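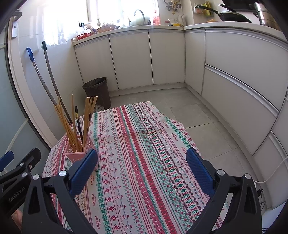 Chopstick storage, February, morning session in the small kitchen. I want to get the holder question settled before we go on to the cutlery drawers, so this entry is holders only. Odel have asked for one recommendation for the table and one for beside the sink, and at the moment we have neither. The starting point is the pink plastic one at the left front corner of the table, square, open lattice sides, and its main fault is plain enough with a bundle in it: the sticks rise a long way above the rim and fan out at all angles. Most of them are the plain light ones, with one black one in among them. The patterned cloth stays on for all the table work. It is what people have at home and I would like the holders tried on fabric first and bare surface second.

Things I want from a table holder, copied over from the last notebook with a few changes: stays up when someone pulls out a pair with one hand, lets air through, can be cleaned without a special brush, and takes up no more room than a mug. The old list also had "looks nice". I have crossed that out as we never agreed how to mark it.

10.40. Pull test on the square one. Took pairs out from the front, then from the side, right hand and left hand. Straight up is fine. Pulling at a slant is where it goes wrong: the pair catches on its neighbours and the holder starts to lift at the back. With a full bundle it settles again. With only a few sticks left in it, it tips. Did this 16 times from the side with a small bundle and it went over 5 times. Cloth probably helps a little, the base drags on the weave. Repeat on the bare table top after lunch.

Spacing. All the lean goes to whichever side the last stick was dropped in on. Once a few are leaning one way the rest follow, and then the weight is off centre. A divider would sort it. Even a single strip across the middle would do. Made one from a piece of thin card, pushed it down between the sticks, and the fan closed up a good deal. Card went soft by the afternoon so it needs to be plastic. Leonidas Karamanlidis has offered to cut one from the offcuts in the workshop, and I have left him a paper pattern on the bench – please don't tidy it away.

11.30. Drying. Washed a bundle of plain wooden sticks in the sink, shook them, split them between three holders. Square lattice by the window end of the worktop, the tall Pop tube next to it, the Flerker jar next to that. Checked on the hour.

Lattice: tops dry to the touch at the first check, lower ends still damp, dry all over at the third.
Pop: tops dry at the second, lower ends damp all day. The drain hole is too small and sits in the middle of a floor that slopes the wrong way, so water stands round the edge.
Flerker: no drainage, as expected. Water in the bottom by the first check. Should not be offered for the sink at all.

I also tried half the lattice bundle tips up and half tips down. Tips up dried sooner at the eating end, obviously, and it is how I would do it at home, but there was grumbling over coffee about people putting their fingers on the tips when they take a pair. Not for us to decide. Mention both in the report and leave it.

Weights. Flerker jar, empty, 1,088 g on the big scale. That is the one thing in its favour. It does not move at all when you pull a pair out, from any side, with any number of sticks in it. I couldn't get it to tip short of shoving it. Too heavy to lift across a laid table with one hand, though, and it leaves a ring on the cloth when the foot is damp. Did not weigh the lattice, the small scale has gone to the drawer people again. Would whoever has it please bring it back.

2.15. Bare table, cloth off and folded over the chair. Same pull test on the lattice. It slid before it tipped, every time, which makes it less likely to go over but means you chase it with the other hand. Two thin silicone dots under the base stopped the sliding and brought the tipping back. Four dots, one at each corner, better. Tried it with the card divider and four dots together and it stayed put. That is the best result of the day for something so light.

Cloth back on for the last run. One note for next time: straighten it before starting. If it is pulled too far one way there is a fold right where the holder wants to stand, and two of the early tips may be down to that. I have marked them with a query in the table.

Cost side. Wudisum quoted on the lattice in a run of 2,000 and will do a moulded divider if we send a drawing. They would like the divider fixed. I would like it loose, to come out for washing. Fixed means a corner you can't get a cloth into, and we already know what that looks like after a month. Leonidas thinks a loose one will get lost in a week. Possibly both right. Ask for a price on each.

Left to do: long metal sticks in the lattice (they are slippery and may slide through the sides), the short children's ones in the Pop, and a proper overnight dry with the window shut. The washed bundle is on the worktop by the window, please leave it where it is until I have looked at the lower ends in the morning.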